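A Petronella Le Roux atendeu a porta com um pano de cozinha no ombro e a primeira coisa que me perguntou foi se eu tinha medo de escadas. Não tenho, mas a pergunta fazia sentido: o apartamento dela fica no último andar de um prédio sem elevador, e foi por essas escadas que subiram, uma a uma, as caixas da mudança que me levou até lá.

Para quem chegou agora ao blog: a Petronella ajuda pessoas a sair de casas grandes para casas pequenas. Começou com a mãe, depois veio uma vizinha, depois a irmã da vizinha, e quando deu por si já tinha um nome para o negócio, Gritance, e uma agenda cheia até julho. Eu queria falar com ela há meses, porque (confissão!) tenho três gavetas na cozinha que não fecham e uma que já desisti de abrir.

Sentámo-nos à mesa da sala, ela com café, eu com um chá que ficou esquecido, e perguntei-lhe logo por onde se começa. Pela sala? Pelo sótão?

"Pela gaveta mais parva que houver", respondeu. "A dos elásticos, das pilhas, das chaves que não abrem nada. As pessoas querem começar pelas fotografias e às dez da manhã já estão a chorar no chão do corredor. Eu deixo as fotografias para o fim, e às vezes para o ano seguinte."

Contou-me então a história do Pieter Motaung, que viveu a vida toda numa casa de dois pisos em Gestel e se mudou para um T1 perto da filha. O Pieter guardava frascos. Tinha 74, todos lavados, todos com tampa, e sabia para que servia cada um. A Petronella passou uma tarde inteira a ouvi-lo falar de compotas antes de tocar num único vidro.

"Ele não estava a discutir comigo por causa dos frascos", disse ela. "Estava a contar-me quem tinha comido as compotas. Eu calei-me, bebi o chá e voltei no dia seguinte."

Quis saber quantos frascos foram para a casa nova. Ela riu-se e disse que isso era entre ela e o Pieter, mas que a filha ainda hoje lhe pede tampas emprestadas. 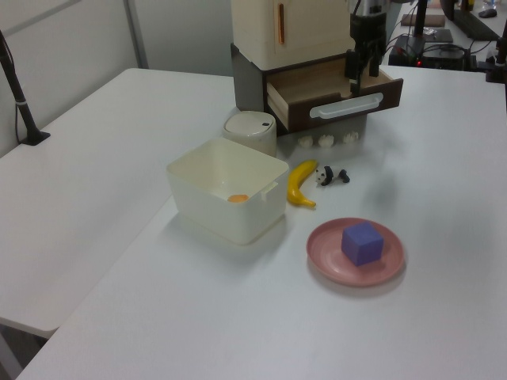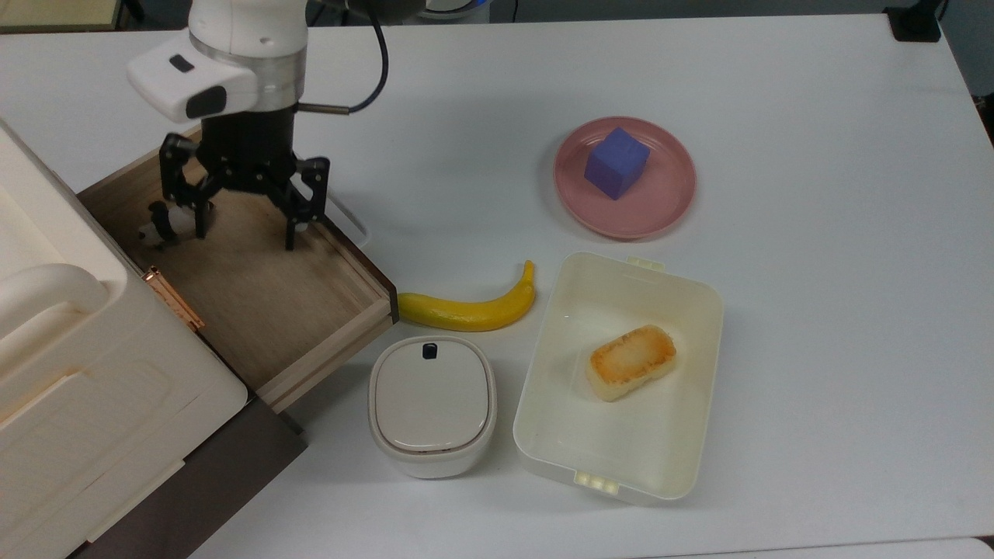 Falámos muito tempo sobre móveis, que é onde a maioria das famílias se zanga. Um roupeiro enorme não passa na porta e está o caldo entornado, há primos que não se falam desde então! A Petronella é mais dada às coisas pequenas, com gavetas. Um armarinho de cor creme, com a gaveta de madeira puxada para fora, diz-lhe mais sobre uma família do que a mobília toda da sala de jantar. "Abre-se uma gaveta dessas e está lá um panda de brincar, preto e branco, pequenino", disse ela. "E há sempre alguém que fica a olhar para ele sem dizer nada. É aí que eu vou fazer café."

Perguntei-lhe se nunca se farta. Farta-se, claro. Farta-se sobretudo das caixas que dizem "diversos". Tem uma regra lá em casa e nas casas dos outros: quem escreve "diversos" numa caixa tem de a abrir primeiro quando chega à morada nova, antes de fazer a cama, antes de ligar o frigorífico. O Lwazi Mabaso, que trabalha com ela e conduz a carrinha, passou a escrever "coisas" para fugir ao castigo. Durou uma semana.

A meio da conversa o próprio Lwazi telefonou, e ela pôs em alta voz para eu lhe fazer perguntas também. Perguntei qual tinha sido a mudança mais difícil e ele nem pensou: "A do senhor Siyabonga Zulu. Livros, livros e livros. E ele lia-nos bocados enquanto carregávamos." A Petronella acrescentou que eram 400, que o senhor Zulu queria levar 100 e que acabou por levar mais do que isso, enfiados nos sacos da roupa. "Descobrimos dois romances dentro de uma panela de pressão", disse o Lwazi. Ficámos os três a rir um bom bocado.

E dinheiro? Sei que há leitoras que me vão perguntar, por isso perguntei eu. A primeira visita custa 50 euros e ela desconta-os se a pessoa avançar. Não aceita ficar com objetos em troca, e nisso é muito firme. Já lhe ofereceram um piano, um serviço de chá e um papagaio. O papagaio ainda lhe custou um bocadinho recusar, disse-me, porque sabia cantar os parabéns.

Fui então à pergunta que me levava lá, a da minha gaveta que não abre. Descrevi-lha com algum pormenor e ela ouviu-me com uma cara muito séria, de médica.

"Prende em cima ou em baixo?"

Em cima, acho eu.

"É uma concha da sopa. É sempre uma concha da sopa. Mete uma régua pela frincha e empurra o cabo para baixo." Fez uma pausa. "E depois não a voltes a pôr lá, por amor de Deus."

A parte de que mais gostei veio já de pé, no corredor, com o gravador desligado e ela a autorizar-me a escrever na mesma. Falou-me da mãe, a primeira cliente. A mudança foi feita à pressa e mal feita, disse. Deitaram fora uma caixa de botões que parecia não ter nada de especial, e a mãe passou anos a perguntar por ela, sem zanga, como quem pergunta pelo tempo. "Foi com isso que aprendi a perguntar antes. Pergunto sempre, mesmo quando é um cordel."

Agora há um pote de botões na prateleira da entrada. Vai comprando em feiras, sobretudo na de Ndlovu, onde há um vendedor, o Emanuel Văduva, que lhe guarda os de madrepérola num envelope à parte. A mãe veio cá no Natal, esteve a remexer no pote a tarde inteira e levou dois no bolso do casaco.

Antes de me ir embora ainda lhe pedi um conselho para quem tem uma mudança marcada e está em pânico. Pensou um bocado, encostada à ombreira. "Fazer uma caixa para a primeira noite", disse. "Lençóis, a chaleira, papel higiénico, uma faca, uma lâmpada. E uma coisa que não sirva para nada mas de que se goste. Essa vai em cima de tudo."

A dela foi um galo de loiça sem crista. Está em cima do frigorífico e, quando passei, tinha um elástico ao pescoço.

Quem quiser falar com a Petronella pode deixar mensagem nos comentários que eu faço chegar. Ela não tem página na internet nem quer ter, responde por telefone e só depois do almoço. Quanto à minha gaveta, fui buscar a régua mal cheguei a casa. Era a concha.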